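# Brustach cell, kinesthetic demos, Friday

Picking up from Darcy's notes on the tray task. Arm in hand-guiding mode, gravity compensation on, payload set for the gripper.
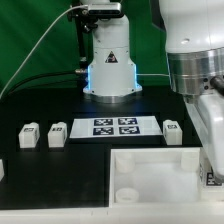
*Marker sheet, blocks and tray, with the gripper at the tagged part right of the tray.*

Target for the batch is 300 demos. Managed 30 before lunch, all by hand guiding. Benedito did 2 more over the remote link for comparison and found the last few centimetres of the approach slow going, mostly from judging depth on the monitor. His trajectories are smoother in the free-space section and have long pauses near contact. Mine have the opposite fault: wrist wobble all the way in, then a quick grasp.

Extrinsics: re-solved from the four markers on the sheet before starting. Residual was fine. Repeated at the end and the solution had drifted slightly in yaw. Suspect the joint on the camera clamp, since the sheet was taped down and had not been touched. Tightened it, put a paint line across the knob. Anyone who moves the camera should redo the calibration and write it here.

Block tags: the small ones on top drop out when my forearm crosses the view. Standing on the other side of the arm helps but makes the wrist awkward to turn. Plolix fills gaps in the pose stream by holding the last value, and this looks like a stationary block in the log even when it is being pushed. Changed the config to write a null instead. The morning's demos were recorded with the old setting, so filter them by detection age before training.

Discarded 2 runs. One had the record trigger released early, in the other I caught the tray wall and shifted it.

Segmentation in Vornau still splits the approach at every velocity minimum. With the wobble in my demos this gives far too many segments. Try low-passing the joint positions first, or segment on gripper state only.

To do:

- rerun the morning set with the age filter
- ask Darcy which cut-off was used on the Tuhiwai data
- Benedito to record a longer remote set with the side view enabled
- tape round the tray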